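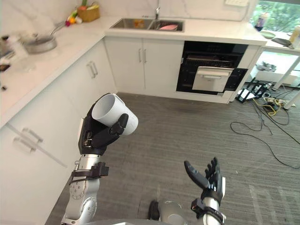 Sep 7, 2023

Open day at Relik, kitchen cell. Venkatesh Namboodiri and I ran the robot, Jakab sent over the visitor list. Two groups, morning and after lunch. Notes while I still remember them.

Setup: powered up early, hands homed on the first try. Left hand needed its grip zero redone before it would close evenly. Used the white mug for the main demo as planned. Kept the basket of toy vegetables on the counter for the second half.

Morning group was mostly from Lalitz. They wanted to see the mug picked up, tipped on its side and set back down, then the same again with the mug moved toward the sink. Left hand did the mug work, right hand stayed open the whole time. One of them asked why we don't use the right hand to steady the base. Fair question. Venkatesh said we tried that in July and the two arms kept stopping each other when the wrists came close. We should write that up properly, I couldn't find the July log when they asked for it.

Controller counter read 147 grasps at the start of the day and 236 when we shut down. That includes the warm-up and a few where I let visitors call the object. I didn't separate demo grasps from practice grasps and should have.

Problems:

Mug slipped in the left hand during the second group. Thumb was too high on the body. Dropped the closing speed and it held after that.

Speech prompt didn't work with people talking. Went to the keyboard and stayed there.

The oven part of the demo was cut. Door opens fine by hand but I don't trust the reach yet with people standing nearby.

Cables on the floor by the window side are still a mess. Two visitors stepped over them to get a better look. Need covers before the next one, or move the power strip behind the shelf.

Skunora asked for joint logs from the mug runs. Told them I'd check with Venkatesh first. Files are nearly 100 GB with video, so they will want the trimmed set.

To do:
- find the July two-arm log
- save new grip zero for left hand to the startup config
- cable covers
- put a separate demo counter in the controller
- answer Skunora

Left the arms parked and the vegetables back in the basket. Brakes on, main switch off.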